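Okay, so you want to set up a play kitchen that doesn't turn into a heap of felt and plastic by lunchtime. I've been at this since my oldest was two, and I'm on my third arrangement, the one I'm calling the Dunlow setup after the street we lived on when I first tried it. My budget was 46 dollars, and I came in under (barely!).

**1. Pick one surface and stick to it.** I use a bit of counter at kid height. A rug works too, but the pots wander.

**2. Start with a plate of food.** Soft fruit first — it's quiet when it lands and you can throw most of it in a pillowcase and wash it cold. Put it on a real plate, so there's something to serve from.

**3. Add one pot and one long spoon.** Real ones, please! The toy spoons from Grornberg snapped on us in June and I haven't gone back. Set the pot close to the cutting board so fruit can go straight in for "soup."
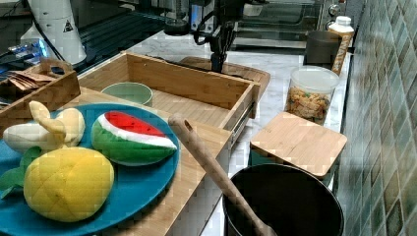

*Fruit plate on the cutting board, with the spoon and pot within reach and the big open box behind.*

**4. Give everything a box.** A wide, shallow one is best for little arms, and I like a slatted floor because crumbs fall through (there are always crumbs, even with pretend food). Keep a smaller crate off to the side for paper things.

**5. Practice the cleanup.** Fruit goes in the box, then bowls, then the spoon across the top. We do it at 5:30, before dinner, and it takes maybe four minutes if I don't help too much.

Swap one food every couple of weeks. Ours is due for a lemon.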